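Clirimach soft fingers, four months in

I put off buying these for ages. We run a pair of small arms side by side on one rail, and both came with the stock Gruvthorpe parallel grippers, which are fine if everything you pick up is a nice square block. Almost nothing we pick up is a nice square block! So in July I finally ordered the Clirimach fingers for the left and right arm, and I've been sorting little bottles with them ever since.

First, fitting. The box says it's a ten-minute job. It took me 2 hours for the first arm, mostly because the screws are tiny and I dropped one under the bench (my fault), and also because the spacer goes on the opposite way from the drawing. The second arm was much quicker. If you've got a Vasylenko adapter plate on there already, take it off before you start - I tried to leave mine on and the fingers wouldn't close all the way.

Once they're on, wow, what a change. The old fingers would squeeze a round bottle right out the front like a bar of soap. These give a little and sort of wrap, and I could turn the grip force down to 4 from 7, where I'd had it set for the Gruvthorpe ones. Small bottles lying on their sides are still the hardest thing I ask of them, especially when they're bunched up with the caps facing the same way and there's hardly room to get a fingertip in between. I come in from above, nice and slow, and nudge one loose before I close. Works most of the time. When it doesn't, I back off and go in from the cap end.

The bad stuff. They're thicker than the stock fingers, so reaching down inside a tray with walls is a squeeze, and I had to redo my approach heights. They also block more of what the wrist camera sees. With the Skandano software you can tilt the view a bit in the settings and that helped, but I still lose sight of whatever I'm holding at the last moment, right when I want to see it. I'd love a slimmer version. And the price! You pay per finger, not per pair, which I did not notice until checkout (read the page properly, folks).

Wear has been okay. The left set looks nearly new, and the right one has a couple of shiny spots on the pads, I guess from rubbing on tray edges. Wiping them down with a damp cloth brings the grip right back. Don't use alcohol, I did that once and they went slippery for the rest of the afternoon.

Would I go back to the stock fingers? For blocks and flat boxes, sure, they're faster and easier to aim. For bottles, no way. I'm keeping these on both arms for now, and the old set is in a drawer with the Vasylenko plate in case I get a job with square stuff again.
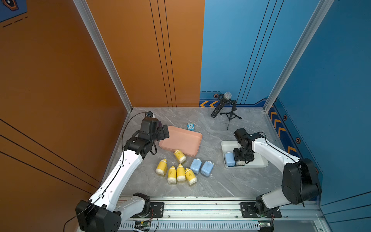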